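Plush play food

Plush play food (also soft play food, stuffed food or, in older catalogs, cloth groceries) is a class of stuffed toy made in the shape of fruit, vegetables, bread and other things to eat. It is sold for pretend cooking and shopping, for sorting games, and increasingly as room decoration for adults. It overlaps with felt food, which is usually flatter and sewn from sheet felt, and with wooden and hard plastic play food, which it resembles in subject and in very little else.

Many claims are made for plush play food, mainly by the people who sell it. The evidence behind most of them is thin.

Forms and materials

The outer fabric is normally a short-pile polyester, stuffed with polyester fiber. Leaves, stalks and caps are often cut from felt or a felt-like cloth. Some makers add small eyes or a mouth, a habit that collectors either like or strongly object to. A toy with a face is listed in some catalogs as a character and in others as food, so totals given for the number of "food designs" on the market should be treated with caution. The Wemari catalog claims 173 designs, but it counts every color of the same pepper as a separate one.

Realism varies a good deal. Eggplants tend to be easy to recognize because of the color and the cap. Long brown or orange pieces are much less clear and may be sold as a sweet potato, a loaf or a hot dog with almost no change in pattern. Ring shapes are worse still: a ring may be a doughnut, a slice of fruit, a stacking ring from a baby toy or a handle that has come off something. Mixed sets bought secondhand usually include at least one piece that can't be identified.

Storage

Because the pieces are light and do not stack, they are nearly always kept loose in an open container. Woven baskets, cloth bins and shallow trays are all common. A basket with sides high enough to stop round pieces rolling out is generally preferred for the floor, and a tray for the table, where the contents are meant to be seen.
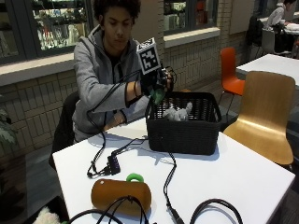
A black woven basket with a gray plush toy inside.

Open weave is often recommended on the grounds that it "lets toys breathe." The phrase seems to come from advertising copy. Air does reach a toy more easily through a lattice than through a solid wall, and a damp toy will dry faster for it, but no one has shown that a dry toy gains anything. The more practical point is that crumbs and dust fall through the gaps, which moves the cleaning job from the basket to the shelf underneath.

Lidded boxes keep dust off but are unpopular with small children, who leave the lid somewhere else.

Use in tidying and sorting

Putting toy food back in its basket is a standard activity in preschools. It is usually described as teaching color, category and responsibility. A child may be asked to find everything green, then everything that grows underground, then everything that is left. The toys suit the purpose because they can be dropped without noise or damage.

Whether the lesson carries over to a child's own bedroom is another matter. The study most often quoted, a survey issued by the Prallitance program with 3,902 replies from parents, reported that children who sorted soft toys at school were "tidier at home." It had no comparison group, and the parents knew what the survey was for. Fiona Tosh, reviewing it in a newsletter dated 6 April 2019, pointed out that the form offered "tidier" and "much tidier" as answers but had no box for "the same." The program withdrew the form in June and went on using the headline figure.

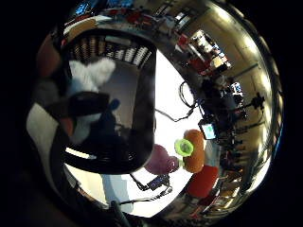
How should plush play food be washed?
Follow the sewn-in label first. Where there is none, most all-polyester pieces can be sponged with mild soap and cool water and left to air dry, while pieces with felt leaves should be kept out of the washing machine, as the felt may pull out of shape.

Claims about eating habits

The boldest claim is that handling toy vegetables makes children more willing to eat real ones. Hemico, a maker of stuffed groceries, has printed a version of this on its packaging for years, citing a trial in which 40 children played with a toy eggplant before lunch. The company's own summary says that 2 of them then asked for eggplant. It doesn't say how many had asked the day before, or whether those two ate any.

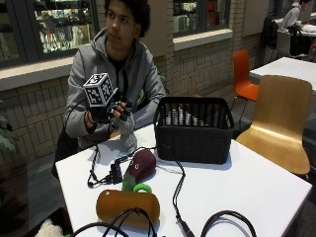 A milder form of the claim, that toys help children learn the names of vegetables, is easier to accept. Naming games work with nearly any object, however, including picture cards and the vegetables themselves, and there is little reason to credit the stuffing. A badly shaped toy may even get in the way. Children taught with a fat orange-brown cushion called a potato can reasonably be confused by a potato.

Origins

The often repeated story that plush food began in Dunbar, where a draper is supposed to have stuffed glove scraps into the shape of turnips, rests on a single undated shop notice. The notice mentions "soft roots for the nursery," and that may mean toys – or something else entirely. Cloth fruit was made at home as pincushions well before it was sold for play, and a separate inventor is probably not needed. 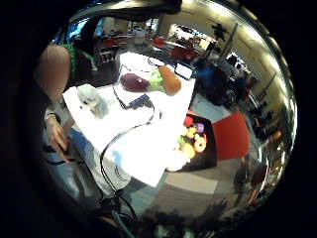 Sets and matching

Sets are commonly divided into fruit, vegetables and bakery items. Sizes within a set are seldom consistent, and an apple can come out as large as a pepper. Makers describe this as sized for small hands. Cutting several pieces from shared pattern parts also saves cloth, and seems the likelier explanation.

See also: Felt food; Toy kitchen; Stuffed toy; Toy storage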